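Plelberg Sewing Night Moves to a Bigger Room

30/04/2021

Great news for anyone in Plelberg with a pile of half-finished pants in the closet! The weekly sewing night is leaving the back of the Virneck fabric shop and moving upstairs, where there's space for 12 machines and two big cutting tables. 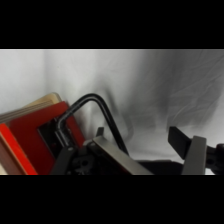
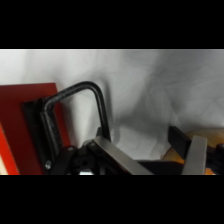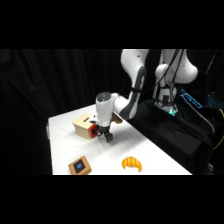
Do you need to bring your own machine?
You can if you like, but there are 4 to borrow, first come, first served.

Elfriede Ostermann started the evenings in November with a handful of neighbors and one very loud iron. "I had 40 yards of flannel and no plan," she says. She has since turned most of it into kids' pajamas, and she's thrilled to have room for beginners (she'll even thread the needle for you the first time).

First up in the new room is a simple drawstring bag, then baby pants with a stretchy cuff. Doors open at 6:30, right after the shop closes, and a spot costs $4, thread included. Sign up at the Virneck counter.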